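Subject: Re: [rustlow-build] Laundry task: reset procedure and the grasp timeouts
From: Anjani Lau
To: rustlow-build list

Slamet Hartono wrote:

> Three things from the Wednesday session before I forget them.
>
> 1. The left arm timed out again during the pick phase. Same error as
> last time, gripper reports closed, controller waits for a force reading
> that never settles. I restarted the node and carried on but lost the
> episode.
>
> 2. We do not agree on what a reset is. Two people were emptying the
> basket back to the same pile, one was refolding the finished item and
> putting it back on the stack. The logs don't say which.
>
> 3. Is the target for the December check still 400 episodes? I make it
> 89 usable as of tonight, and I'd like to know whether to book more
> bench time or cut the task down.
>
> Slamet

Replying in order.

1. The timeout is in our code. The settle check in the Muvness wrapper compares the last two force samples and wants the difference under a fixed threshold. With thin fabric the reading sits near the noise floor and the difference flips sign indefinitely. I have changed it to a moving average over a short window with a hard exit after 2 seconds. If it exits on the timer it writes a flag to the episode and continues, so you no longer lose the recording. The change is on the branch called settle-window. Please run it on the left arm only until someone has checked that the right arm's gripper zero is still valid. It was last calibrated before the fingertips were replaced.

2. Agreed, this needs to be written down. Proposed wording for the club page:

Reset means all garments go back in the basket, unfolded, in any order. Do not arrange them. Drop them in from above the rim and leave whatever hangs over the side. The finished item from the previous episode stays on the table, right rear, unless the episode sheet says "clear table." Write the reset type in the sheet before pressing record.

The reason for leaving overhang alone is that the Greletti baseline was trained on tidy baskets and does badly on anything past the rim. We saw this in the first batch. If we keep tucking sleeves in by hand we will reproduce the same problem with our own data.

3. The target stands. The check is on the number of complete episodes, and partial ones do not count toward it. I would book the bench time. Cutting the task to pick-only would get us there sooner, but the fold is the part Tuhumury asked the students to submit, and the written report is already built around it.

For those who joined this term and have not been to the bench, the phases are: pick one item, move it to the middle, spread, fold, place at the rear. Spread is where most of the time goes and where the arms come closest to each other.

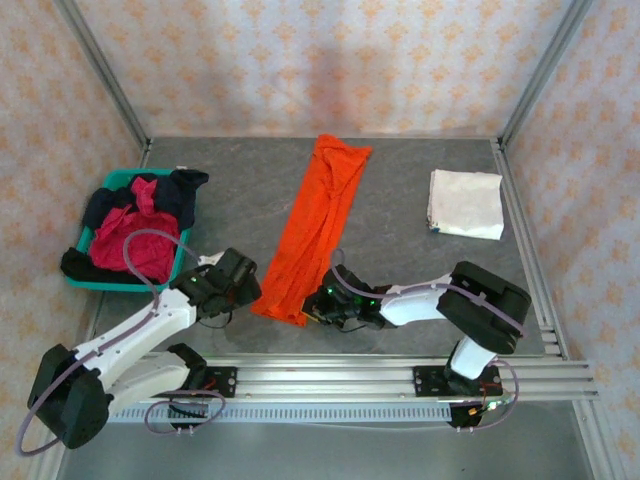
Spread fails for us mostly on long narrow items. The planner takes the two extreme points of the cloth outline as grasp candidates, which works on a towel, but on a strip both useful points at one end are so near each other that the collision margin rejects one of the arms. The orange cloth is the standard bad case: it lies diagonally, bunched toward the top, and both grippers end up near its lower end. Until the planner is changed, the operator should take one end with one arm, drag it straight along the table, and bring the second arm in only after that. Log it as "assisted spread." I would also like a minimum distance of 3 cm between the gripper housings as a warning in the teleop display, if anyone has time to add it.

On cables: check the slack on both arms before each run, including the loops that hang in front of the rail. The left one passes over the front of the basket when that arm reaches toward the middle. If it drags a garment, stop and mark the episode as failed. Do not reach in and free it while recording.

Open items:

Right gripper zero: unassigned.
Reset wording: comments to the list, please, and I will post it to the page after that.
Settle window: Slamet, can you test on the left arm and send me the log either way?
Distance warning in teleop: unassigned.

Anjani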